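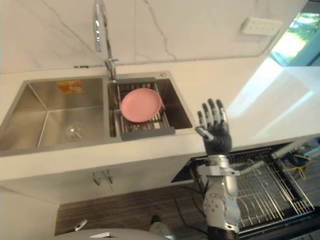

The double-basin sink and rinsing rack in the Idomitz show kitchen, Alton.

ALTON, Tue 15 January - Idomitz is delighted to announce that its new show kitchen in Alton is open to visitors, and that the very first thing on the calendar is a friendly program of free washing-up evenings for anyone who has ever stood at a sink after a big family dinner and wondered where to begin. The evenings run for 49 minutes each, with room for seven guests at a time, and they cover rinsing, racking, drying and putting away at an unhurried pace.

"We talk so much about cooking in this business, and I love cooking as much as anybody, but most of us spend a good part of the night on what comes after," said Abdelghani Fahmy, who planned the kitchen for Idomitz with the design studio Bezerra. "I wanted a sink where a plate has a place to rest while you get on with the next one."

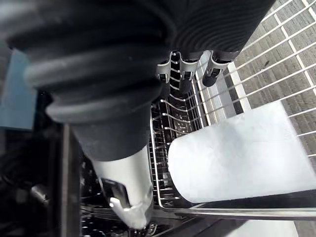 Loading a dishwasher well is the part guests have asked for most, and two of the six evenings are given over to it entirely. Visitors are welcome to bring their own awkward pieces from home (the wide platters, the tall jugs, all of it!) and try them in different spots. The closely spaced curved tines on the left side of the upper rack get a good half hour of attention, with plenty of time left for questions over coffee.

The program was first tried out in September with customers of Skamus, the Idomitz store next door. Places are free but should be reserved at the Skamus front desk.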